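November, bench 2, Gevance trial license

Continued with the Bisel simulation package that Gevance sent for evaluation. Installed on the Brerkgate workstation in the morning. The installer wants its own Python and ignores the one already on the path; set the variable by hand in the launch script. License check passed on the second try.

Goal for today: decide whether the wrist view from Bisel is good enough to tune the approach routine before we touch hardware. The old Cheng setup stays as the reference until this is settled.

Gripper model imports without edits. Joint limits came across correctly, but the finger friction defaults to a value far too high and has to be reset after each import. Reported to Gevance support, ticket open, no reply yet.

Ran 400 approach cycles with the default controller, no part loaded. 18 stopped early with a solver warning, all of them at the larger time step. Halved the step and repeated the same seeds: no warnings, but the run took more than 31 minutes, which is slow for an empty surface. Need to check whether rendering can be turned off for every camera except the wrist. The manual says yes in one chapter and gives a flag that the program rejects.

Wrist view checked with the gripper open over the bare surface. Shading is soft, and the tan gets a little darker low in the middle, between and above the fingers. No hard shadow anywhere. For our edge finder a gradual change like that is harmless, but the depth estimate from shading will have very little to work with on a plain surface.
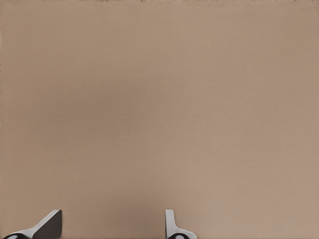 Next is to add a texture to the surface and rerun the same seeds at the small step. If the depth error does not drop, the shading method goes and we use the depth channel Bisel supplies, which costs extra under the Gevance price sheet. Ask for the price per seat before planning on it.

Also open: the export to the Cheng log format drops the last row of each file. Workaround is to pad the run by one step.

Config saved as bench2_open_b. Friction reset is in the script now, line 31.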